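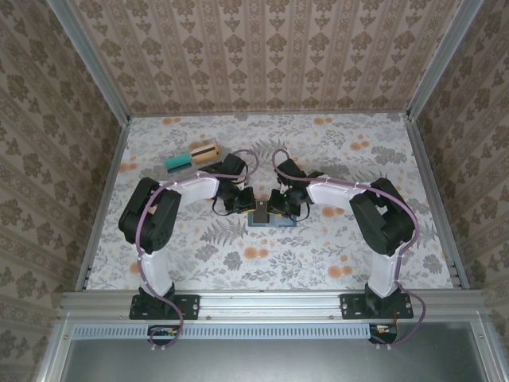

The left arm quit again last night, at episode 21, and I finally know why! I've been chasing this one for most of October and I am so happy I could frame the cable.

Some background if you're new. I've been running a two-arm setup I call Galindo, which does small tabletop handovers – pick a thing up, bring it to the middle, let the other arm take it. I'm trying to get 200 clean episodes in a row. Until last night my best run was embarrassing.

The fault went like this. Everything would be lovely, both arms meeting over the tray, and then the left wrist would simply go limp. No error on the screen for 2 seconds, then a wall of them, all saying the wrist motor had stopped answering. Power cycle, and it would come back as if nothing had happened. Sometimes it behaved for a whole evening.

I blamed the software first (of course I did). I rewrote the part that talks to the motors, which needed doing anyway, and it was a lot of fun. Then I blamed the power supply and borrowed the big Landex from work. Same thing. Then I read back through the log, all 1284 lines of it, and wrote down the elbow angle at every dropout. They were nearly all at the same end of the travel, with the forearm reaching in toward the center.

So with the power off I moved the arm there by hand and watched the purple cable. It runs along the forearm and over the elbow, held on with little white ties, and I had pulled one of those ties far too tight. Every reach tugged the connector at the wrist. Not enough to unplug it, just enough to lose contact for a moment. I'd been so proud of how neat it looked!

Baoshan Dong spotted the part I'd missed when I posted the log on the Trurkirton board. A limp wrist is annoying, but what was the right arm doing in the meantime? Well, it was carrying on. For those 2 seconds it kept pushing toward a partner that couldn't move out of the way, and with my fingers in there it could have been nasty. I've now changed the Urinar script so that one missed reply from either side stops both arms where they are, and I've put the stop button by my left hand, where I can hit it without looking.

New tie, more slack at the elbow, connector reseated. I tested the stop by pulling the left data plug in the middle of a slow move and the right arm froze straight away – I did it again just for the pleasure of it.

The right side gets the same cable treatment tomorrow, and then I'm starting the count again from zero.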